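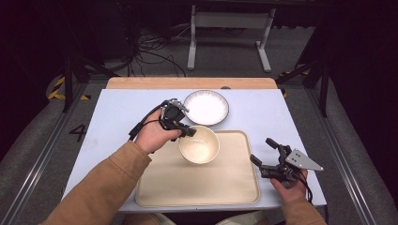
Cream bowl on the beige tray, white plate behind. Small table, Fernelville.

The Small Table: a gallery of everyday crockery

Welcome, and do pull up a chair. I have been meaning to put this page together since June, when my cousin wrote from Biltetcombe to ask whether I still had "the tray with the round corners" and I found myself writing back four pages about bowls. She was very kind about it. She did suggest, though, that the rest might go somewhere other than her letterbox, and so it has come to you.

I like the sort of crockery that gets used every morning and never goes in a glass cabinet. I can admire a painted tureen as well as the next person, but I have never wanted to eat porridge out of one. What I like is a bowl that has a bit of depth to it, a plate with a modest line round the edge, and a tray that lets me carry the lot in one go without anything sliding into my sleeve.

The bowl

Cream, round and deep, with a glossy inside that goes slightly tan depending on how the light falls. I call it cream and Yareli Cuautle, my neighbour, calls it off-white, and we have agreed to leave it there. It takes 600 millilitres if you fill it to the brim, and I wouldn't advise filling it to the brim. Three ladles of soup is a proper helping and leaves room for bread.

I bought it from Pacheco, the kitchen shop on the hill in Fernelville, on a day when I had gone in for a potato peeler. It was the last on the shelf and I nearly left it, thinking one bowl was no use to anybody. I am so glad I didn't – one good bowl is plenty of use to a person who mostly has breakfast alone! Mine has done porridge, stewed plums, two kinds of barley, eggs waiting to be beaten, and buttons, the time I was sorting the button tin.

It casts a soft little shadow on the tray, which pleases me more than I can sensibly explain.

The tray

Beige, longer than it is wide, with rounded corners and a rim that comes up only a little. I have owned trays with great tall sides, and they are very good at holding on to spilt tea, but they're awkward to wipe and your knuckles knock against them whenever you reach for a spoon. A low rim is enough for me. I like it set down with the long side running left to right, the bowl towards the upper left, and all that smooth space going spare in front.

People do ask about the spare space. When I laid trays for my aunt, she wanted every inch of it filled: toast rack, marmalade, egg, the little pot of salt, a flower if there was one. I have gone the other way as I've got older. With the bowl up in one corner there is somewhere to put down a slice of bread, or a letter, or your elbow if no one is looking.

If you are after one like it, measure your table first. I once brought home a lovely wide tray that hung over both ends and had to live behind the bread bin for a winter before Yareli took it for her seedlings.

The plate

White and round, with a thin dark line at the rim and a shallow, very bright middle. It measures 17 centimetres across, the size my aunt called a tea plate and Skomska's catalogue calls a side plate. I keep it behind the bowl, off the tray altogether and straight on the board, where it makes a good landing place for crusts and plum stones, and for the spoon when you have finished with it.

That dark line does a great deal for such a small amount of colour. Put a plain white plate on a pale surface and it half vanishes, especially on a bright morning, but with a line round it you know where you are. I used to have several from the same set. The others went one by one in the way plates do, one of them in the sink and one off a garden wall after a very enjoyable lunch, and I have never managed to match them. If you come across any, the line is thinner than a bootlace and goes right round without a break. Do write to me.

The board

Pale, somewhere between blue and white, and it covers the small table. Colours look truer on it than they do on my dark sideboard, where cream turns yellow and white turns grey by four in the afternoon. I had a checked cloth in that spot for years and was fond of it, but a cloth rucks up the moment you lean across to move something, and I am forever moving things. With the board I can shift a bowl a finger's width to the left, look at it, and shift it back again. A whole morning can go that way, I'm afraid.

To look after it I use a damp cloth and a drop of washing-up liquid, and then a dry tea towel straight afterwards. Beetroot wants seeing to at once.

A word on laying a tray

Yareli asked me to write down how I go about it, and I said there was nothing to write, and then of course there was. Start with the heaviest thing and put it down first. Keep it a little in from the rim so that your fingers can get under the edge of the tray. Next comes whatever you'll reach for most, on the side of the hand you use. Anything that rolls (a boiled egg, a plum) goes inside something else. Leave hot drinks until the tray is where it is going to stay.

And wear what you like, but mind your cuffs. A jacket sleeve will find the marmalade before you do. Tan is a forgiving colour for it.

Notes and thank-yous

The bowl came from Pacheco in Fernelville, the tray from the Saturday stalls in Biltetcombe, where I paid less for it than for the bus there and back. The plate is older than my time in this house. I have written to Skomska to ask whether they ever made that rim, and they sent a friendly card saying they would look through the old lists.

I've had 28 letters and messages about the rim so far, nearly all of them hopeful and one with a sketch of a saucer on the back of a seed packet. I am answering them in order, by hand, so please forgive the wait. If yours has to do with gravy boats, I have passed it to Yareli, who knows far more about them than I do and has the shelf to prove it.

Page last tidied Friday, July 11, 2025.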